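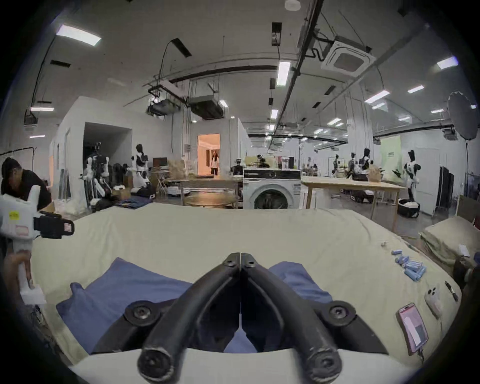 ¿Por qué el mismo baño de piel de cebolla sale dorado en una tela y pardo en otra?
Por el mordiente casi siempre: con alumbre tira a dorado y con una pizca de hierro se va al pardo verdoso, aunque el agua y la fibra también mandan lo suyo.

Cuaderno de tintes, Wastelier, enero de 2025

Retomo el baño de cebolla donde lo dejé en agosto. ¡Qué ganas tenía! Las pieles son del saco que nos guardan en la frutería Alvarado, amarillas casi todas, con alguna roja que aparté (las rojas van a su bote, que luego los tonos se ensucian y no hay quien repita nada).

Baño: 200 g de pieles secas, agua hasta cubrir y un par de dedos más, una hora a fuego suave sin que llegue a hervir fuerte. Colado dos veces, la segunda por muselina. El líquido quedó de un ámbar oscuro precioso, con un olor a sopa que todavía tengo en el jersey. Lo dejé reposar tapado hasta el día siguiente.

Tela: algodón descrudado, 300 g pesado en seco, en tiras. La lana la dejo para otra entrada, que merece la suya. Descrudado con carbonato y jabón neutro; el agua salió amarillenta y repetí hasta verla clara. Es un paso pesadísimo pero la diferencia en el igualado es enorme, las tiras que el verano pasado me salieron con nubes eran justo las que había lavado deprisa.

Mordiente: primero tanino, luego alumbre. Zlatko Zupan me discutió el orden y probamos los dos con tiras pequeñas. Con el tanino antes, color más lleno y más parejo. Con el tanino después, un tono más tostado que a él le gusta más — y para un forro no diría que no. Apunto los dos como válidos.

Temperatura del tinte: la mantuve en torno a 73 grados, removiendo mucho al principio. Cuarenta minutos no, fue una hora larga, me entretuve. Enfriado dentro del mismo baño, aclarado, secado a la sombra.

Resultados. Alumbre solo: dorado cálido, limpio, el mejor que he sacado hasta ahora. Alumbre y un toque de hierro al final: verde oliva, sorprendente, entra en segundos y hay que tener la tira en la mano y el cubo de agua al lado. Sin mordiente: beige tirando a nada. Segundo baño agotado: un amarillo pálido muy fino que pienso usar para fondos.

Fallos: olvidé marcar el reverso de las tiras del segundo baño y dos se me han mezclado. Hilo de color en la esquina, siempre, antes de mojar.

Pendiente: prueba de luz en la ventana, media tira tapada con cartón. Lavado con jabón de los que usa la gente en casa. Repetir el oliva con agua de lluvia si llueve. Devolver a Zlatko el termómetro largo y pedir más muselina.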